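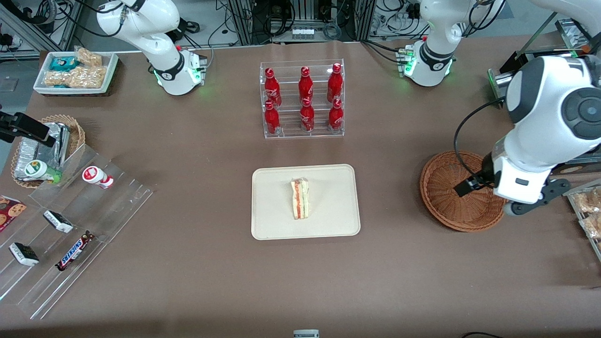

Dirceu Seixas told me on the first evening that a robot which packs a snack is a vending machine with more ways to fail. I wrote it in my notebook, and I want to begin with it, because after one term I agree with half of it.

(Wait until people sit. Speak slowly. Water is on the left.)

Good evening. My name is on the programme, so I will go directly to the project. We are a student group and we call ourselves Kimuner. Our task for the year is called Foven, and it can be said in one sentence: a person asks for a snack, and a robot with two arms puts it in a basket. The person may ask in a free way. "Something to drink and the sandwich" must work. "The same as before" does not have to work until July.

FIRST PART - THE TABLE

Tell them why we chose shop goods. In the first weeks we trained with cubes. Cubes are kind to beginners. They have flat sides, they do not bend, and if you drop one you pick it up and continue. Then our teacher said that no customer has ever ordered a cube, and we changed.

Now we have Coca-Cola bottles in a clear rack, a sandwich on a tray, chocolate bars on a stepped stand, and foil packages in a basket. The empty wicker basket is for the order.

Explain that each of these gave us a different problem:

The bottles stand close together. The fingers must come in without pushing the neighbour, so we take the front row first and from above, by the cap.

The sandwich is a wedge and it stands up. If the gripper closes as it does for a bottle, the bread is finished. We made a separate setting for it and we named the setting Dantas, after the bakery near the school. (Small pause, some people from the school will laugh.)

The foil packages shine. The camera finds one edge, loses it, and finds another. I have no good solution to present tonight and I will say so.

The clear stand is the worst. We can see the shelf with our eyes, but the depth camera often looks through it. We typed in the height of each shelf by hand. It is not elegant but it is stable.

SECOND PART - TWO ARMS

Many people ask if we need both. For most single items, one arm is enough. The second arm becomes useful when the order has 2 items from opposite sides of the table, or when something must be held while something else is moved.

The difficulty is the middle. Both arms want to be there, and at the beginning we let them both go. Now there is a simple rule: one arm asks for the middle zone, gets it, and gives it back. Washington Amaral wrote this part in three evenings and it has hardly been changed.

(If time is short, jump from here to the questions.)
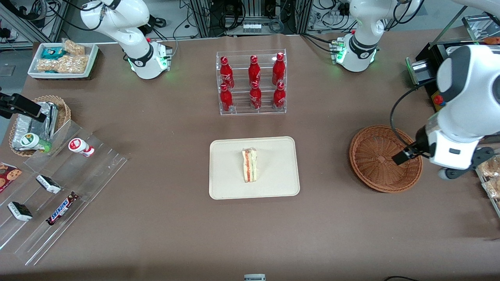 How long does a new student need before running an order alone? Four sessions, if the student comes to all of them and has read the safety sheet before the first.

I expect this one from the parents, so keep the answer short and then describe the sessions. In the first, the student only holds the stop button and watches. In the second, he or she moves one arm by hand control, very slowly. After that come recorded movements, and at the end a complete order with an older student beside.

THIRD PART - WHAT WE WOULD DO DIFFERENTLY

We would write down the position of every item from the first day. We lost two weeks with results which we could not compare, as the table had been arranged in a new way each time.

We would also name the files properly. There is a folder called Erkivetti which contains our best sandwich tests, and the student who gave it this name does not remember the reason.

Go back to Dirceu here. Where I agree: our robot has more ways to fail than a machine with a coin slot, and it is slower. Where I do not agree: a vending machine cannot be given a new stand on Monday and be taught it by Thursday, by people of sixteen years.

Thank the school for the room and the evening hours. Mention that new members can write their name on the list at the door - also those who have never programmed.

Then questions. Repeat each question in the microphone before answering.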